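**Subject:** Re: [josero-workroom] tape on the white table

On Sep 29, 2024, Hermine Zürcher wrote:

> Does somebody know what is under the gray tape? I wanted to remove it, but I am afraid for the surface. Also, do we have more hand soap?

Dear Hermine,

Under the tape there is a scratch, 10 cm long. I put the strips side by side so that sleeves do not catch on it. Please leave them for now - I will bring a filler in February.

If you wipe the table, go gently at the right end, where the strips are uneven.

For the refill, please look on the shelf by the door.

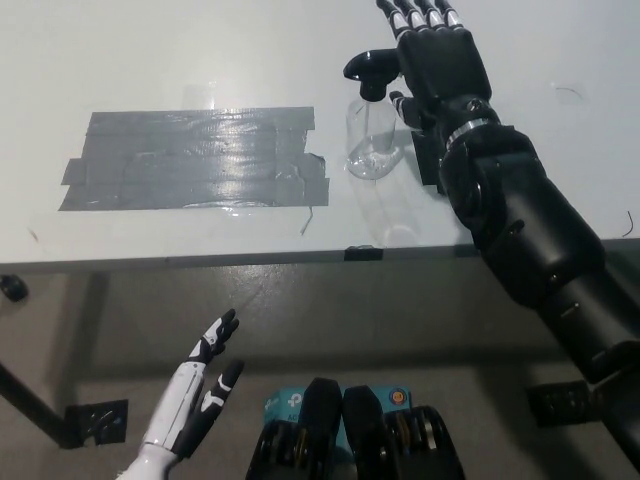
*The tape and the pump bottle, only a little left in it*

Best regards,
Unai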